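My mother-in-law's bread knife has outlived two marriages and a Buick, and it has never been sharpened. It doesn't cut bread anymore so much as persuade it. I bring this up because most of the kitchen complaints I hear are knife complaints in disguise. The tomatoes are too soft, the onions are too strong, the chicken is slippery. The chicken is fine. Go sharpen your knife.

What follows is what I do, in no special order.

## Sharpening, or paying someone

A pull-through sharpener is frowned on by people who own whetstones. I have both, and the pull-through gets used. Three or four light strokes, no bearing down, wipe the blade afterward so you don't eat the filings. If the knife still skids on a tomato skin, it needs a real stone or a real person with a belt grinder.

The stone I own cost $30 and came with a leaflet recommending 20 degrees. I can't hold 20 degrees. I can hold one angle, whatever it is, and keep going back to it, and that gets me most of the way. Soak it first if the leaflet says soak. Mine bubbles for a while and then quits, and when it quits it's ready.

The long rod that came with your knife block is not a sharpener, whatever your uncle says. It straightens an edge you already have. Use it before you cook, a few passes a side, slowly. The TV chef speed is for TV.

## Boards

Plastic for raw meat, wood for everything else, glass for nobody. Glass boards are lovely to look at and will ruin an edge by suppertime.

A board that slides is worse than a dull knife. Wet a paper towel, wring it out, lay it flat underneath. A square of rubber shelf liner works too and can be rinsed and used again.

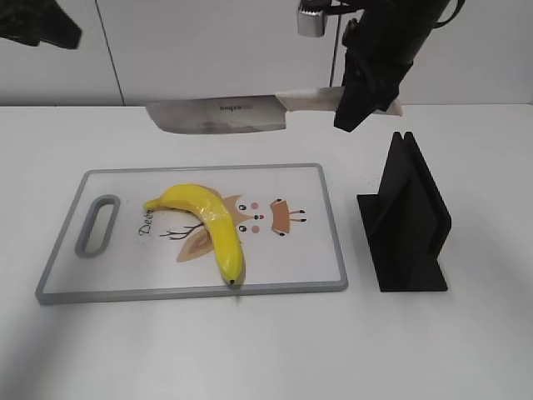
For plastic that has gone pink from beets or orange from chili, rub in a paste of baking soda and water, let it sit over dinner, then scrub. Sun helps with the orange. I lean mine on the back steps on a bright afternoon and the turmeric gives up before I do. When the knife scars get deep enough to catch a fingernail, retire the board. It can live in the garage under the paint cans.

Wood wants mineral oil, the plain drugstore kind. Don't use olive oil. Azadeh Mohammadi next door used olive oil on a very nice maple board one January, and by spring you could smell it from the mailbox. Salt and half a lemon got her partway back. Hot soapy water, a stiff brush and a week of airing did the rest.

Dry any board standing on its edge. Flat on the counter, one side stays damp and the board cups, and then it rocks like a diner table for the rest of its life.

## Where the knives live

Out of the drawer, please, or at least in sleeves. A loose knife in a drawer gets dull banging into the potato masher, and it gets you when you reach in for the potato masher. If the drawer is all you have, fold a cereal box around the blade and tape it.

I put up a magnetic strip, a Doltik, and hung it too close to the stove. Everything on it wore a fine coat of bacon by summer. Learn from that. When you take a knife off the magnet, roll it onto its spine first and then lift. Yanking it straight off chews up the edge.

And no dishwasher. I know. I know you've done it for years and it's fine. Look at the handle rivets.

## Odds and ends

- Onions: cold from the fridge, sharp knife, root end left on until last.
- Garlic smell on your hands: rub them on the inside of a stainless sink under cold water. I can't explain it and I've stopped trying.
- Never leave a knife in a sink full of suds. Cadi Bellis has a scar and will show it to you whether or not you ask.
- Bench scraper for moving chopped things to the pan. Dragging the edge across the board sideways dulls it. If you must use the knife, flip it over and use the spine.
- Rust spots on a carbon blade come off with a wine cork and a little scouring powder. Dry it right away, oil it lightly.
- Serrated knives can be sharpened with a tapered rod, one notch at a time. I did this once. The next one went to the hardware store.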